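Handheld Demonstration Group – Minutes of the May Meeting

Present: full group, plus two from the Dorano analysis team by phone. Meeting opened at 2:00 p.m. in the Meletti building.

1. Minutes of the last meeting
Accepted with one correction. The held-out test set was listed as part of training for the oven door task. It was not.

2. Door opening result
The training run on 120 handheld demonstrations is finished. The policy was tested on the arm over 40 trials with the oven in start positions that were not used in training. It opened the door fully in 31 of them. Of the nine failures, five were grasps that closed short of the handle, three were slips partway through the pull, and one was stopped by the operator when the wrist came too close to the table.

Dorano asked if the short grasps came from camera delay. The delay was measured again before the trials and the new value was used in all of them, so the group thinks this is unlikely. A better guess is that the demonstrations were mostly recorded from one standing height. The next batch will include low approaches.

Agreed to report the result as trials passed out of trials run, with the failure types listed next to it. No percentages until the second oven has been tested.

3. Fingers and pads
The ribbed pads were compared with the smooth ones on the same handle. Slips were fewer with the ribbed pads, but the two sets were recorded by different people and the comparison is weak. To be repeated with one person doing both. Iltell can supply more pads in the same shape; order approved.

Screws on the left finger of the second tool were loose after last week's sessions. Check them before each session and note it on the sheet.

4. Finger tags
Gripper width is still read from the tags on the fingers. In 8 demonstrations one tag was lost for long enough that the width had to be filled in between readings. These stay in the set for now but are flagged. Dorano will train once with them and once without and send both curves.

There was a short discussion about filling gaps by hand. Decided against it – it takes too long and two people would not fill them the same way.

5. Data handling
The Ansah drive is nearly full. Raw video from the pilot sessions can move to cold storage once the checksums match. Processed files stay where they are.

File names must carry the task, the tool and the session number. Several files from the pilot have only a time of day and will be renamed before anything is moved.

6. Actions
Record low approaches for the door task, sessions capped at 45 minutes.
Repeat the pad comparison with one operator.
Train with and without the flagged demonstrations (Dorano).
Order pads (Iltell).
Rename pilot files, then move raw video.

7. Setup for the next batch
The next batch keeps the same tool and the same recording steps, and the only planned change is in approach height. Table layout was left open last time and is now settled. The toaster oven stays in the center facing the operator, with the white toaster to its left and the drink can to its right, so that the policy sees other objects near the door. The black cloth with the foam letters stays up behind the table. Meeting closed at 3:10 p.m.
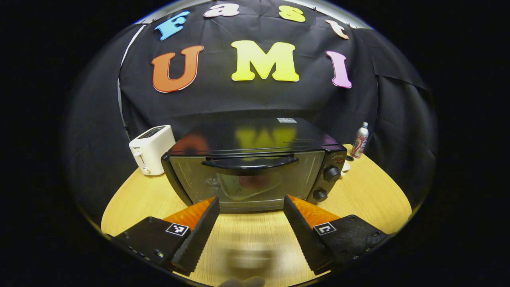
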